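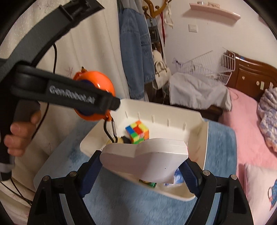 The Small Things Tray – a gallery from our back bedroom

Posted 8/31/21

Every house we have lived in has had a spot where the little things wash up, and in this one it used to be the windowsill, and before that the top of the dresser, and for one very untidy April it was simply the floor. I wrote on these pages back then that I would do something about it, and several of you were kind enough to send suggestions, some of them involving a label maker. I went a simpler way in the end, and I am so pleased with it that I wanted to put up a few words and pictures for anyone with the same trouble.

The tray was one of 2 that I bought at Jostitska, the housewares shop that used to be next to the bakery, and I think it was meant for a bathroom. The other one holds seed packets in the garage. It has been up and down the stairs more times than I can say, and the blue rug suits it very well, soft as it is – a tray on a bare surface slides about when you rummage, and rummaging is most of what goes on with a tray like this.

My only rule is that whatever goes in has to be smaller than my hand. Keys have their own place by the door, and coins go in the jar. I go through it all every six weeks or so, usually with a cup of coffee getting cold beside me, and I always mean to be stricter than I am.

1. The whole jumble

The puzzle cube has its place toward the back, and it's the thing everyone reaches for first (nine minutes is the family record for one side, so please don't write in with yours). I'm fond of the round orange toy with the blue face too, right in front of it. The gold-colored lid could surely go, and so could the clear wrap, but a lid always seems like something you'll want the minute you've thrown it out.
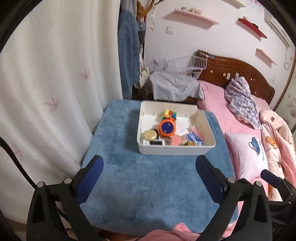 2. What comes next

I have my eye on a set of shallow drawers from Grostden, 22 inches wide, that would slide nicely under the window. They come in white or a sort of oatmeal, and I go back and forth. My sister favors the oatmeal. If they arrive before the holidays I'll put up another page, and I'd be glad to hear from anyone who has owned a set for a while and can tell me whether the runners stick in damp weather.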